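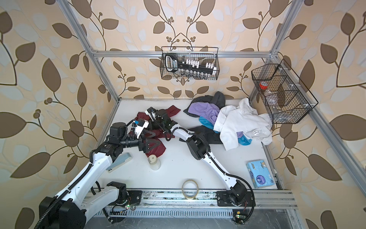
The heap, with leaf-and-vine wallpaper. Maroon cloth at left, the rest of the heap at right.

The Unsorted Pile: A Gallery
Print this page | E-mail this page

Every household has one. Ours at Coughlan has wallpaper behind it, chosen by Aisling Foley, who felt that if we were going to look at laundry all April we might as well look at some berries too. The leaves come in dark brown and a pale grey-blue, and neither colour goes with anything in the pile.

The purple one
Lavender, to be fair to it. It sits in front of the dark grey garment, which has bunched itself against the back wall like a guest who wants to go home.

The white one
Draped over the right side, tag showing, with a shape that suggests a hood. White was a brave choice for the floor.

The teal one
Mostly underneath. It peeks out in two places, and Aisling has asked that it be folded first. She has asked this 7 times.

The basket at the back
Black wire mesh, home to a socket set. Every laundry area acquires a socket set eventually – ours moved in before the pegs did.

The basket on the right
Wire dividers, for the organised life. The left compartment has a roll of red tape and a clear plastic bottle lying on an angle. Socks were the original plan.

The house rule is darks, lights, then whatever teal is. Folding starts at 2 and the Ivbridge crowd want their shelf back by tea.

Print this page | E-mail this page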